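Vandier halts two-arm household tests after hand cable fault

June 12, 2019

Vandier has suspended two-handed handling tests on its Woletti household robot after a cable fault caused the right hand to lose grip force without reporting an error. No one was hurt. Testing with the left arm alone continues at the company's Bisgate site.

The fault was logged during a run of 531 handling cycles on soft produce. In 20 of those cycles, the right hand's fingers stayed in position but motor current dropped to zero for up to 275 milliseconds. The controller kept using the last valid force reading and did not stop the arm. Two plates were broken.

Engineers traced the dropouts to the connector at the base of the right hand, where the external cable leaves the housing. When the arm turns inward across the body, the free length of cable pulls sideways on the connector and one contact opens. The left hand uses the same connector but its cable follows a different path, and it showed no dropouts.

"The loose contact is a simple repair," said Salim Ndung'u, who leads hardware testing at Vandier. "The controller accepting an old reading is the part we have to fix before both arms run together again."

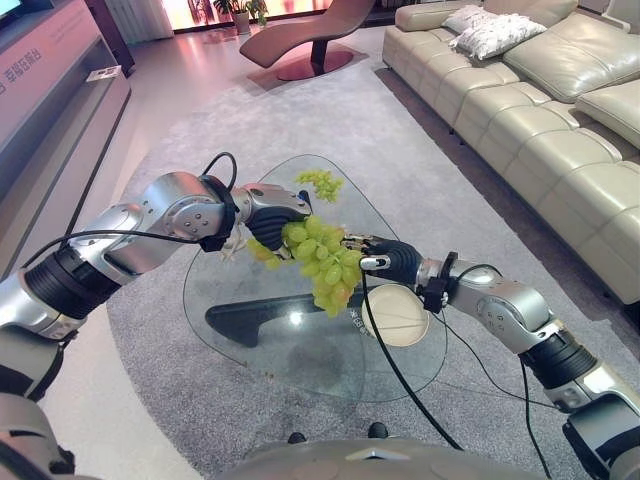

Two-handed work with a bunch of grapes over a glass coffee table. Photo: Vandier

A software change now in review will stop both arms if a force reading is more than 100 milliseconds old. The company is also fitting a clamp to hold the cable against the wrist, and a replacement connector with a locking collar is on order from Ghoneim. The current connector has been in use since February.

Two-handed tests will resume after the full set of cycles has been repeated without a dropout. Vandier did not give a date.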